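Notes for the kitchens talk – shared kitchen at Gukberg

Start with the numbers. We asked 78 tenants what bothered them most about the shared kitchen. Dirty mugs came first. Smell from the fridge was a long way behind.

Next slide. The old setup at Musow had a single sink and no dishwasher, so everything piled up by mid-morning. People rinsed one cup and left the rest.

Pause here, ask who has a dishwasher at work.

What we changed in April:
Double sink, drying rack kept in one side only.
Dishwasher right beside the sink, under the same counter.
Mugs get loaded straight away, not parked on the bench.

Plates that won't fit go in the rack. Don't spend long on this, it comes up again in questions.
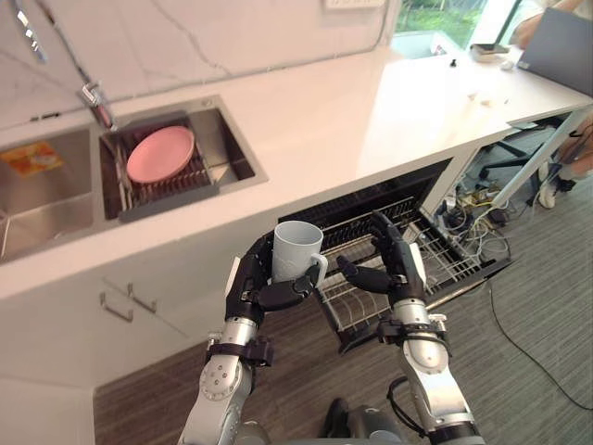

Cost. The plumbing and the machine came to $1,843, and we had budgeted $3,000. The leftover went on plain white mugs, all one size – they stack better and no one gets attached to them.

If someone asks about Maltura, their kitchen is still on the old layout. We're measuring there next.

Loading order if there's time: mugs upside down, handles the same way, bottom rack pulled well out first.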